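Plodo Parish Registers: transcribed baptisms and burials

Version of March 2026

Contents

Plodo is a set of plain text tables made from handwritten parish registers. It holds 1128 entries taken from 262 register pages. The pages come from two parishes, Skadolska and Brimov. Baptisms and burials are in separate files. Marriages are not included yet.

Files

baptisms.csv
burials.csv
places.csv
notes.txt

Fields

Each row has the register page, the date as written, the date in modern form, surname, forename, parish and a remarks column. Burials also have an age field. Where the clerk gave an age in weeks or months, it stays that way and is not turned into years. Empty cells mean the clerk left the space blank. A question mark means something is there but could not be read.

Spelling

Surnames are kept as they stand on the page, so the same family may turn up under several spellings. places.csv links old village names to the ones used now. Forenames written in short form have been left short.

Storage

The page scans are too large for this repository and are kept on a server. Only the tables are here. Requests for scans usually take 15 days. Please quote the page number from the first column, and ask for no more than 30 pages at a time.
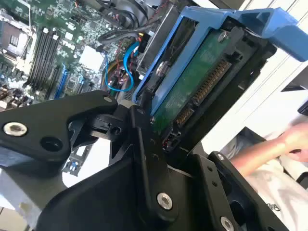 Drive carrier partly out of the server chassis.

Known problems

The Brimov burials have a gap where two leaves are missing. Water damage along the inner margin has cost some surnames their first letter; these begin with a hyphen. A few Skadolska baptisms were entered twice by the clerk, and both entries are kept.

Checking

Every page was read by two people. Where they differed, Mawar Menon made the final reading and put the other one in remarks. Dates were also checked against the Laizer calendar tables, which are not part of this release.

Use

Free to use and share with credit. Send corrections as an issue, with the file name and row.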